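Yvonne Dobson on 30 years of mending other people's kettles

Interview, 2/7/19

Yvonne Dobson has run the repair counter at Tekleab, a small electrical shop in Trurcombe, for most of her working life. She took it over from her uncle and has kept a written record of every job since. We spoke to her in the back room while she waited for a part to arrive.
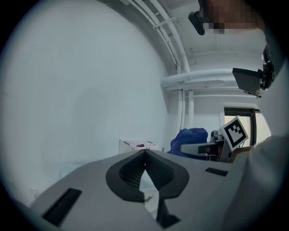
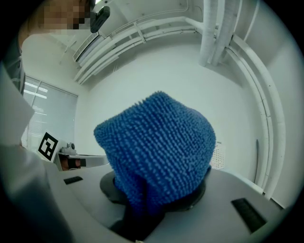
Two views, both with a grey gripper in the foreground; the second shows a person in white sleeves and something blue with a bumpy surface.

Dobson did not set out to repair things. She left school wanting to work in an office and did so for a couple of years, typing invoices for a builders' merchant. Her uncle broke his wrist one April and asked her to mind the counter until it healed.

"I couldn't do anything useful at first," she says. "I took things in, wrote a label, and told people he'd ring them. Then a woman came in with an iron and there was plainly a loose wire in the plug, so I did that one myself. He checked it afterwards and said it was all right. I think I charged her too little."

The wrist healed, but she stayed. Her uncle taught her toasters and lamps before anything else, then kettles, then vacuum cleaners. He would not let her touch a washing machine for four years.

The record of jobs is kept in hardback ledgers, one line to each item. Last year came to 1,469 lines. She says the busiest year she can remember was well over that, but she would have to go and look it up.

Kettles make up a good part of it. The most common fault is in the base, where the contacts get dirty or burnt. After that it is the switch. Elements go less often than people think.

"People bring a kettle in and say the element's gone, and they've already made up their minds. I say leave it with me. Quite often it's a clean and a new switch, and they've got it back the same afternoon."

She is less patient with the way some newer appliances are put together. She mentions a Deltar food mixer that came in last winter with its case glued shut. It took her most of a morning to open, and she broke two of the clips inside doing it. The fault was a worn brush in the motor, a cheap part that takes a few minutes to change.

"I rang the customer and told her what I'd done to the clips. She was fine about it. I held it together with screws in the end. It looks a bit rough underneath but it works, and the next person who opens it will thank me."

The Gelex vacuum cleaners of her uncle's day are her favourites. She has a shelf of old ones kept for spares, and people still bring them in, often after clearing a relative's house. The motors were made to come apart with an ordinary screwdriver, and the wiring diagram was stuck inside the lid.

She keeps her prices simple. There is a small charge to look at something, which comes off the bill if the customer goes ahead. If the repair would cost more than half the price of a new one, she tells them so and lets them decide. Some go ahead anyway.

"There was a man with a radio that had been his mother's. I told him it would be £139 by the time I'd found the parts, and he could get a new one for much less. He didn't even stop to think about it. He's been back since with a lamp."

Her customers used to be mainly older people. In the past few years she has seen more in their twenties and thirties, some of whom want to watch the work being done. She allows it if she is not too busy. She has also started a monthly evening where people can learn to change a fuse, rewire a plug and test a lead safely. Microwaves are not covered, and she will not be talked into it. They can hold a charge after they have been unplugged and she does not want beginners inside one.

The shop has not always paid its way. The rent went up by £3,000 a year not long after her uncle retired, and she gave up the front window to a key cutter, who still has it. She says the arrangement suits them both, apart from the noise.

Asked whether she has anyone in mind to take over, she says she would like to train somebody but has not found the right person yet. She had a lad in for a summer who was good with his hands but would not write anything down.

"I can teach someone to solder. I don't know how to teach them to fill the book in."

The part she had been waiting for came just after midday, and was the wrong size. She wrote that in the ledger as well, and went to ring the supplier.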